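Régler le retrait d'une pièce en PLA avant de l'imprimer

Une pièce qui sort de l'imprimante n'a jamais tout à fait les cotes du fichier. Pour un vase, peu importe. Pour un couvercle, une charnière ou un support vissé, il faut corriger. La méthode ci-dessous demande une soirée, un pied à coulisse et un peu de filament.

Ce qu'il faut

Un pied à coulisse numérique
Une bobine de PLA sèche
Le trancheur habituel (les menus cités sont ceux de Skivstead, on retrouve les mêmes réglages ailleurs)
De quoi noter

Étape 1 : imprimer la croix de mesure

Dessinez une croix plate dont les deux branches font la même longueur, la plus grande que le plateau accepte. Sur un petit cube, l'erreur de lecture du pied à coulisse est presque aussi grande que le retrait lui-même. Imprimez avec vos réglages courants, sans bordure.

Laissez refroidir le plateau complètement avant de décoller.

Étape 2 : mesurer

Prenez trois mesures par branche, à mi-hauteur, en évitant la première couche. Elle est souvent écrasée et donne une valeur trop grande. Notez X et Y séparément. Si les deux axes diffèrent nettement, contrôlez la tension des courroies avant de continuer.

Étape 3 : calculer le facteur

Divisez la cote voulue par la cote mesurée, puis multipliez par 100. C'est le pourcentage à saisir dans Filament > Compensation. Ne touchez pas aux pas par millimètre du firmware : le retrait dépend de la matière et change d'une bobine à l'autre.
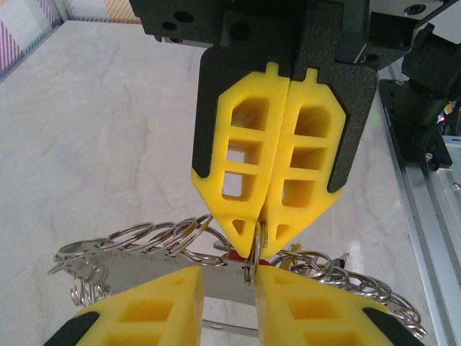 Étape 4 : corriger les trous. Le facteur d'échelle ne suffit pas pour les ouvertures, qui se referment un peu plus que le reste. Ajoutez une compensation horizontale des trous, par petits pas, et refaites une éprouvette à chaque essai. Les pièces ajourées, comme les doigts jaunes à fenêtres rectangulaires, se contrôlent de la même façon : on mesure l'intérieur de la fenêtre, puis la largeur du montant. Pour un petit triangle près d'une pointe, le bec du pied à coulisse n'entre pas toujours, prenez une pige.

Étape 5 : vérifier sur une vraie pièce

Imprimez un assemblage dont vous avez besoin. S'il force, augmentez le jeu dans le dessin et gardez la compensation telle quelle.

Enregistrez ensuite le profil avec le nom de la bobine et la couleur. Les pigments changent parfois le résultat.

Questions reçues

Tamara Onu demande si la méthode vaut pour le PETG. Oui, avec une croix imprimée dans cette matière et un profil à part.

Mis à jour le dimanche 8 mars 2026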